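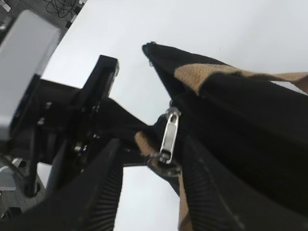 How to Clean and Refresh a Canvas Tote Bag by Hand

If you are anything like me, you have a hook by the back door with far too many bags on it, and most of them have been to the farmers market, the library and the bottom of the car without ever once seeing soap. I put mine off for years! Then one January a jar of pickled beets opened itself up in my favorite one, and I had to learn in a hurry. I've washed a good many since then, my own and other people's, and I'd like to walk you through the way I do it now.

What you'll need

A sink or a dishpan big enough to lay the bag down in
Mild liquid laundry soap
Baking soda
A soft brush (an old toothbrush is fine for the seams)
Two bath towels you don't mind getting a little dingy
White vinegar, for smells

Step 1. Empty it, and I mean really empty it

Turn the bag upside down over the trash and give it a good shake. Then turn it inside out and run your fingers along the bottom seam, where the crumbs and grit like to pack themselves in. If there's an inside pocket, pull that out too. I once found a library card in there that I had already paid to replace. A vacuum with the narrow nozzle will get whatever your fingers can't.

Step 2. Test the color

Dampen a corner of a white rag, put one drop of soap on it, and rub a spot on the inside near the hem. Wait a few minutes and look at the rag. A faint tint is normal with dark fabric. If a lot of color comes off, skip the soaking in Step 4 and just sponge the bag clean with cool water. And if any part of it is real leather, keep that part out of the water altogether and wipe it down with a barely damp cloth.

Step 3. Treat the spots

Mix baking soda with enough water to make a paste, about like toothpaste, and dab it on the stains. Leave it for 35 minutes. For grease I use a little dish soap in place of the paste, worked in with my thumb. Brush gently in small circles, and go easy around any printing. My neighbor Rigoberto Bautista scrubbed half the lettering off a bag he'd carried since college, and he still brings it up.

Step 4. Wash

Fill the sink with cool water and a spoonful of soap, swish it around, and push the bag under. Let it sit for ten minutes or so, squeezing it now and then. Please don't use hot water on cotton canvas unless you want a smaller bag. Do the handles last with the brush, because that's where all the hand grime lives and they'll want extra attention.

Rinse until the water runs clear. With dark bags you may be at it a while, so put the radio on. If the bag still smells of onions or gym shoes, add half a cup of vinegar to one rinse and then rinse once more in plain water.

Step 5. Dry and shape

Lay the bag on a towel, roll the whole thing up like a jelly roll, and press down hard with your forearms. Unroll it, pull the corners square, and smooth the handles flat. Then stuff it loosely with the second towel and stand it somewhere airy, out of direct sun. I leave mine overnight and turn it in the morning. The tumble dryer will pucker the seams, and once they pucker I've never gotten them to lie flat again.

Wrinkles

A warm iron on the inside, while the fabric is still a touch damp, takes care of most of them. Put a dish towel between the iron and any trim, and stay away from anything rubbery or shiny.

How often?

I do my grocery bags once a month and the others whenever they start looking sorry for themselves. Bags that carry raw meat should be washed after every trip, and I'd keep one just for that.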